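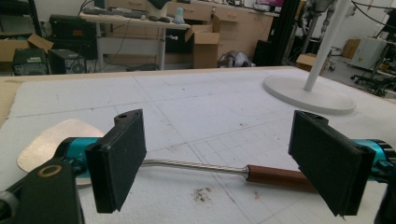
Kitchen sockets: does one ring circuit cover everything, or do I need a separate feed for the oven?

Posted by Sobia Kakakhel in Home Electrics, Fri 26 August

We are having the kitchen in our Atthorpe house refitted. The existing sockets are on a 32 A ring which also serves the dining room. The new layout has a fixed electric oven (rated 3.1 kW on the plate), an induction hob (7.2 kW), a dishwasher, a fridge-freezer and 8 double sockets above the worktop. The fitter says the hob must have its own cable but that the oven can go on the ring with a 13 A plug. The maker's leaflet for the oven says 16 A supply. Which of them is right? The consumer unit has two spare ways. The run from there to the oven position is 9 metres, mostly under the floor.

Margit Björklund

Follow the leaflet. 3.1 kW at 230 V is 13.5 A, and a 13 A plug is not meant to carry that for an hour at a time. The plug will run hot and the fuse may fail early. If the plate had said 2.9 kW the fitter would have a point.

With two spare ways, the usual arrangement is:

Way 1: hob, 32 A breaker, 6 mm² twin and earth, with a double-pole switch within reach of the hob and not directly above it.

Way 2: oven, 16 A breaker, 2.5 mm² twin and earth, ending at a 20 A double-pole switch and then an outlet plate behind the oven housing.

The 9 metre run is short enough that voltage drop will not be a concern on either. Cable size does depend on how it is laid. If part of the run passes through insulation under the floor, the rating falls and the electrician should work it out again for that part. Take photographs of the cable routes before the boards go back down.

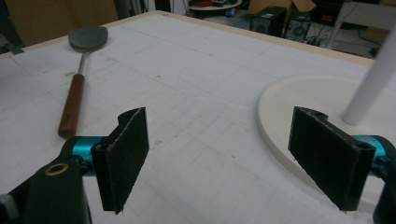
White worktop, July

The dishwasher and fridge-freezer can stay on the ring. I would ask for the dining room to be split off at some later date, but it is not urgent. New circuits in a dwelling are notifiable work in England, so ask for the certificate before you pay the final bill.

ernier60

had same thing at our place, fitter put oven on a plug and it was fine for years. plug did go a bit brown. get the separate cable while the floor is up, it cost us 247 for the extra circuit including the switch

Sobia Kakakhel

Thank you both. The fitter has agreed to 2.5 mm² and a 16 A breaker for the oven. There is no insulation under that part of the floor.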